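Where Does an Echo Come From?

Shout "hello" across a canyon and a moment later the canyon says "hello" back. There is no one over there. What you hear is your own voice, coming home after a long trip.

Sound is a kind of shaking. When you shout, your voice makes the air next to your mouth shake. That air bumps the air beside it, which bumps the air beside that. The shaking moves outward in all directions, and we call it a sound wave. The air itself does not travel across the canyon. It only jiggles back and forth and passes the push along.

You can try the same thing with toys. Put a few wooden blocks end to end so they touch, then tap the first one. The push goes through the whole row, and the last block moves a little.

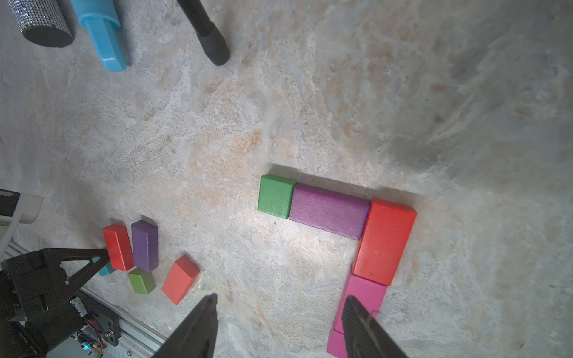
Duvley Children's Museum, Sound and Music Department

Sound waves go fast. In one second, a sound in air can travel farther than the length of three football fields. When the wave reaches something big and hard, such as a cliff or a brick wall, part of it bounces off. If the bounced sound comes back to your ears, you hear it again. That second sound is the echo.

Why don't you hear an echo in your bedroom?

There are two reasons. The first is distance. Your bedroom walls are so close that the bounced sound gets back almost at once. Your brain mixes it with the first sound and you hear only one. To hear a clear echo you need to stand well back from the wall. Try 72 feet or more. The sound has to go there and back, so it travels 144 feet in all, and that gives your ears enough time to tell the two sounds apart.

The second reason is soft stuff. Beds, curtains, rugs, and coats soak up sound. The wave goes into all the little spaces in the cloth and gets weaker and weaker. Hard, smooth things like tile, glass, and stone send most of the sound back.
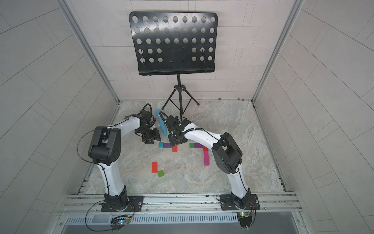 This is why people like to sing in the bathroom. The tiles bounce your voice around many times very quickly. The bounces come too close together to hear one by one, so they blur into a long, full sound. The name for this is reverberation. You can say "reverb" for short.

People who build concert halls think about reverb a lot. Too much and the music turns to mush. Too little and it sounds thin and dull. The Hillell Hall, where our spring concert takes place, has 500 seats, and every one of them is padded. An audience soaks up sound too, so a full hall sounds different from an empty one. Odair Honorato leads the children's band there. He has the players practice short notes with a rest after each one, so that they can listen to the sound fade before they play the next.
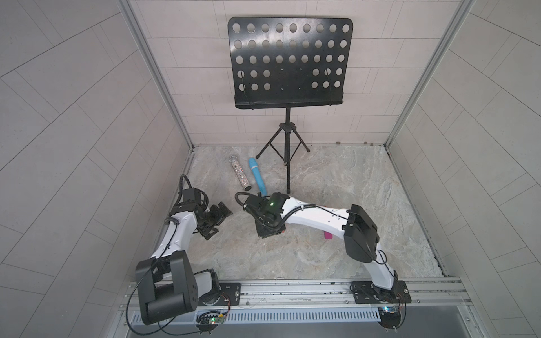
Some animals use echoes to find their way. Many bats make very high squeaks as they fly at night. The squeaks bounce off trees, walls, and moths. A quick echo means something is near. A slower echo means it is farther away. Dolphins do the same thing underwater with clicks. This is called echolocation.

Ships use echoes as well. A machine called sonar sends a sound down to the sea floor and times how long it takes to come back. From that time, the crew can work out how deep the water is.

Try it yourself

Find a large outdoor wall with an open space in front of it, and take a grown-up along. Stand close to the wall and clap once. Take 15 big steps back and clap again. Keep stepping back and clapping until you hear a second clap.

Words to know

Echo: a sound you hear again after it bounces off something.
Reverberation: many quick echoes that blend together.
Echolocation: finding things by listening for echoes.
Sonar: a way of using sound to find things underwater.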